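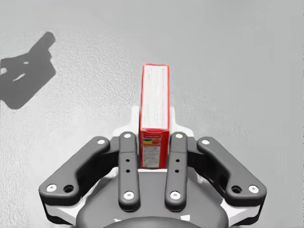
Page last updated: May 2025

Skasley Folding Workshop Table

The Skasley is a folding table for small workshops, classrooms and sorting rooms. It replaces the older Unside table, which we stopped making in November. The leg sockets are the same, so Unside legs will fit a Skasley top and you can keep your old set as spares.

The top is 984 mm long and comes in pale grey or oak finish. Both are sealed on the underside as well as the edges. Wipe with a damp cloth and mild soap. Do not use thinners or wire wool. Glue should be left to dry and lifted off with a plastic scraper.

Legs fold flat and lock with a sliding catch at each end. To fold, turn the table on its side, release both catches and press the legs in until they click. Two people should carry it down stairs.

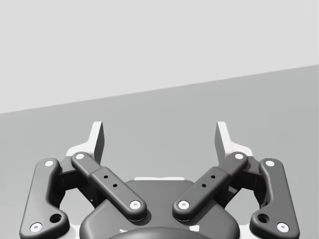

The feet adjust by up to 30 mm for uneven floors. Turn them by hand only, as a spanner can strip the thread. If the table still rocks once the feet are level, check that both catches are fully home.

Tables can be joined end to end with the Dmytriv linking clip, sold separately in packs of 2. The clip goes on from below and leaves nothing standing proud of the surface. It does not fit the Unside top, which has a thicker edge.

What is in the box
Table top
Folding leg set, fitted
Four adjustable feet
Spare catch and screws
Instruction sheet

Guarantee
The frame and top are covered for 2 years from delivery. Scratches, burns and water damage from standing outdoors are not covered. Keep your delivery note, as we ask for the number on it when you claim.
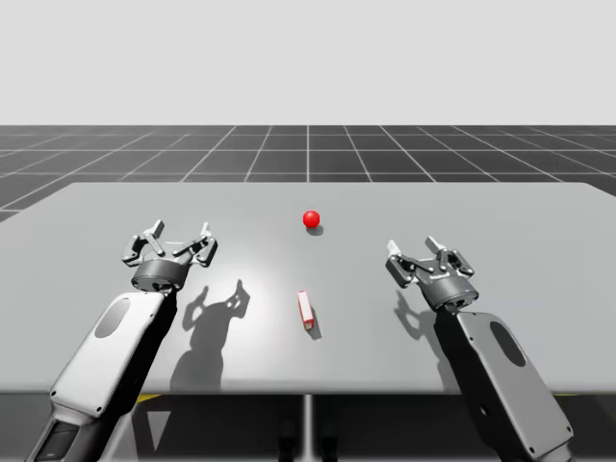

Small red ball and red-and-white block on a light grey tabletop.

Delivery and collection
We deliver on pallets to ground floor addresses. Single tables can be collected from our Broltness depot on weekday mornings if you order the day before. Please bring a blanket or some card to put between tops, as they are wrapped in paper only.

Spare feet and catches are listed under Parts.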